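Zweiarmplatz für die Geschirrbestückung: Stand der Beschaffung

Die Planung für den zweiarmigen Arbeitsplatz ist so weit, dass wir über Geld und Termine sprechen können. Viele von euch haben nachgefragt, warum im Frühjahr erst von einem Arm die Rede war und jetzt von zweien. Die kurze Antwort: Mit einem Arm lassen sich Teller und Schalen zwar umsetzen, aber sobald ein Teil gehalten und ein zweites dazugelegt werden soll, braucht es eine Ablage oder eine Vorrichtung. Vorrichtungen haben wir im letzten Jahr genug gebaut. Jede neue Tablettform hieß neue Halterung, neue Freigabe, neuer Lagerplatz.

Golshifteh Mazandarani hat deshalb beide Varianten durchgerechnet. Der einarmige Platz ist in der Anschaffung günstiger, verliert den Vorteil aber mit der dritten Produktumstellung. Bei uns stehen allein bis zum Jahreswechsel vier Umstellungen an. Die Geschäftsleitung hat die zweiarmige Variante am 23. August 2024 im Grundsatz freigegeben. Bestellt ist noch nichts.

Angebote

Es liegen zwei vollständige Angebote vor, eines von Vernar und eines von Edonis. Vernar liefert Arme, Steuerung und Tisch als ein Paket und übernimmt die Inbetriebnahme. Edonis bietet nur Arme und Greifer an, den Tisch und die Einhausung müssten wir selbst stellen. Auf dem Papier ist Edonis billiger. Rechnet man die Stunden unserer Schlosserei und die Sicherheitsabnahme dazu, schrumpft der Abstand deutlich, und die Verantwortung für das Gesamtsystem läge bei uns. Anatole Carré führt die Nachverhandlung mit beiden Anbietern und will bis Oktober ein Ergebnis vorlegen.

Ein drittes Angebot von Minja kam ohne Preise für Schulung und Ersatzteile. Wir haben es zurückgegeben und um Ergänzung gebeten.

Was leicht vergessen wird

In der ersten Budgetfassung fehlten mehrere Posten, die jetzt nachgetragen sind:

Greiferfinger. Sie sind Verschleißteile und gehören ins laufende Budget der Abteilung. Für das erste Jahr sind 1.000 Euro eingeplant.

Transparente Scheiben für die Einhausung. Eine Ersatzscheibe kostet 823 Euro und hat eine lange Lieferzeit. Eine legen wir von Anfang an auf Lager.

Kabelführung. Leitungen auf der Arbeitsfläche sind beim Wischen im Weg und bleiben irgendwann an einem Arm hängen. Für Kanäle und Durchführungen stehen 200 Euro im Plan.

Schulung. Zwei Personen pro Schicht sollen den Platz selbständig anfahren, stoppen und wieder freigeben können. Die Kosten hängen vom Anbieter ab und sind noch offen.

Simulation vor der Bestellung

Kobina Bonsu baut den Platz seit einigen Wochen am Rechner nach. Das Projekt läuft intern unter dem Namen Dodo. Geklärt werden soll vor allem die Tischgröße: Die beiden Arme müssen aneinander vorbeikommen, und zwischen ihnen muss genug Fläche für die Teile bleiben. Im Modell hält der rechte Arm ein flaches weißes Tablett mit zwei Fächern, daneben liegt ein rosa Teller, und der Greifer des linken Arms ist frei.

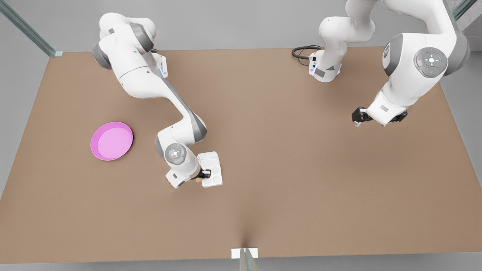 Offene Punkte bis zur Bestellung

Der Aufstellort ist noch nicht endgültig. Favorit ist die Fläche neben der Endkontrolle, dort fehlt aber ein eigener Stromkreis. Afiq Rondonuwu klärt mit der Elektrik, was ein Anschluss kostet und ob er ohne Stillstand der Linie möglich ist.

Außerdem muss entschieden werden, ob wir kaufen oder leasen. Leasing entlastet das Investitionsbudget, bindet uns aber länger an einen Anbieter, als uns lieb ist. Die Buchhaltung rechnet beide Wege bis zur nächsten Budgetrunde durch.

Wer an der Bestückung arbeitet und Wünsche zur Tischhöhe, zur Zuführung oder zur Bedienung hat, meldet sich bitte bei Valentin Le Goff. Änderungen am Tisch sind vor der Bestellung kostenlos, danach lassen sich beide Anbieter jede Anpassung bezahlen. Das Pflichtenheft liegt im Projektordner, Kommentare bitte direkt in die Datei schreiben.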